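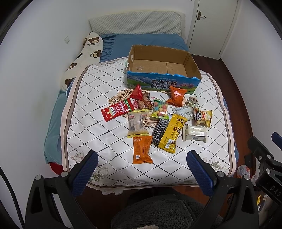
When the same part is measured again by the same person, is this a new measurement for the sample size?

It counts as a repeat, and a repeat tells you about the gauge and the hand, while the sample size is still the number of different parts you took.

I put the question and my answer at the top because it came to the list in three different forms this month, and I would like to have them in one place. The longer reply follows under the quoted message.

> Hello all,
>
> we are moving our shaft line from Skoklow to Andow and the
> customer wants a new capability study. I took 7 shafts and
> measured every one of them 10 times on the bench micrometer,
> so I have 70 values. The software gives a very nice narrow
> interval for the mean. My colleague says that I have only 7
> values and that the interval is wrong. I can see 70 numbers
> in my column. Who is right? And if I must take more, is it
> better to take more shafts or more readings?
>
> Thanks for any help, also with literature.

Your colleague is right, I am afraid. The software does not know that ten rows belong to one shaft. It believes that you went to the line 70 times and took a new shaft each time. So it divides by the square root of 70, and the interval becomes much too narrow.

There are two kinds of variation in your column. One is between the shafts, and this is what your customer asks about. The other is inside the ten readings of one shaft, and it comes from the micrometer, the temperature, the pressure of your fingers and so on. By repeating the readings you make only the second one smaller. The first one stays as it was, however patient you are.

The simplest thing you can do today is to take the mean of the ten readings for each shaft and work with the seven means. The interval will be wider and you will not like it, but it is a fair one for the process mean, if the shafts were picked properly. For the capability index please be careful with these means, as the gauge error is mostly averaged out of them. You must say so in the report. If you want to keep all the rows, use a model with the shaft as a random factor. With equal numbers of readings it gives the same mean and the same interval for it, and you get the two variances as well.

To your second question: more shafts, nearly always. If the budget is 70 readings, I would prefer 35 shafts with two readings each. Two readings are enough to keep an eye on the gauge, and 35 shafts tell you something about the line. Take them over several shifts -- not all from one box after lunch.

We made the same mistake at Doucette when we accepted a grinding machine. We had 5 rings and a great many readings, and the report looked excellent. Then the first normal batch in August was spread over most of the tolerance. The 5 rings had come from the machine one after another, so they were almost brothers. The second study took 4 rings from each shift and needed a whole week, but I could defend it in front of the customer.

For the gauge itself you should do a separate study, with more than one operator. The worksheet from Gekau which was passed round on this list is good enough for it. Only check that the column for the part number is filled in before you press the button -- the sheet accepts it empty and gives you a result anyway.

About literature: look in any textbook under "nested designs" or "variance components". The word "pseudoreplication" is used more by biologists, but it is the same problem and their examples are easier to read than ours.

If you send the seven means and the standard deviation inside each shaft, I can look at them in the evening. Please send them as plain text, the list removes attachments.

Best regards from the measuring room at Doucette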